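Module 4: Handheld Gripper Kits as a Purchased Product
Handout 2, revised 30 Jun 2020

This session considers the Clelen handheld gripper kit, supplied by Istero, as a product under review. Students should read the supplier's terms beforehand and bring a copy to the seminar.

4.1 What is supplied

The kit comprises a pair of grippers, a mounting plate for a camera on each, a charging case and a printed guide. The price quoted to the department was 488 pounds per pair, excluding delivery. Replacement fingertips are sold in packs of 10. The operator carries out household tasks by hand, and the recordings are later used to train a robot arm.

4.2 Suitability for soft goods

The supplier's guide deals mainly with rigid items such as cups and boxes. The department's interest lies in groceries and their packaging, where the shape of an item changes as it is gripped. A thin plastic bag is best taken by its twisted tail, between the two fingertips, and a snack packet may be held in the second gripper.

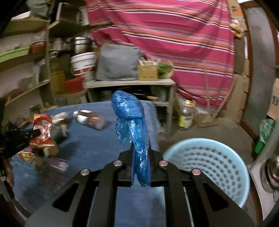
Archie Purves objected at the review meeting that a kit should not be judged on bags alone, and that the Darnico model, though dearer, came with a wider fingertip which he would prefer for jars and bottles. The point was noted. Both models will be compared in September.

4.3 Service and warranty

Istero offers a warranty of two years or 2,000 hours of use, whichever ends first. Fingertips are excluded. Repairs are carried out by Mac Giolla, and the kit must be returned in its case with the completed fault form.

4.4 Preparation for the seminar

Write one page on whether the warranty terms suit a teaching department. State which household items you would include in a trial of the kit, and how a failed grip should be recorded.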